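Fukotent Hand-Held Grippers: Planning and Budget FAQ

What does a starter order include?
Two grippers, two chargers, one case and a set of spare finger tips. The list price is $2738.

Are spare tips sold separately?
Yes. A pack of 6 costs $974 with inner pads, or $700 without. Plan on one pack per station per year.

How much table space should we budget for?
For garment work, allow one large table per station, with clear access on at least two sides. White tops are fine.

Do we need the Dalholm mount?
Only for fixed stations. Hand-held use needs no mount.

Can two people work at one table?
Yes. Order a separate set for each operator and label the cases.

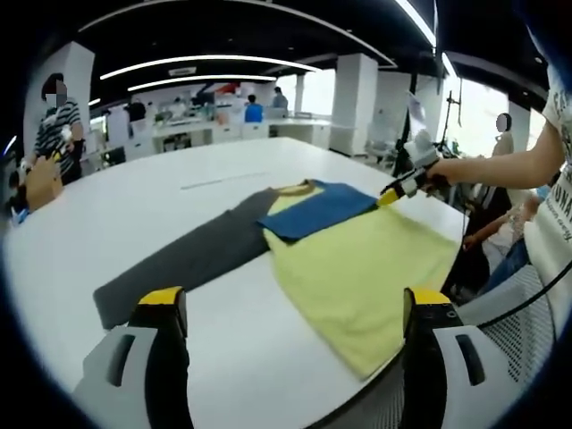

Garment station: one sleeve folded in across the chest, yellow-tipped grippers at the shirt.

What is the lead time?
Orders placed through Fedoruk by the end of November ship in January. Spare tips ship from stock.

Is storage for recorded data included in the price?
No. Quote it as a separate line.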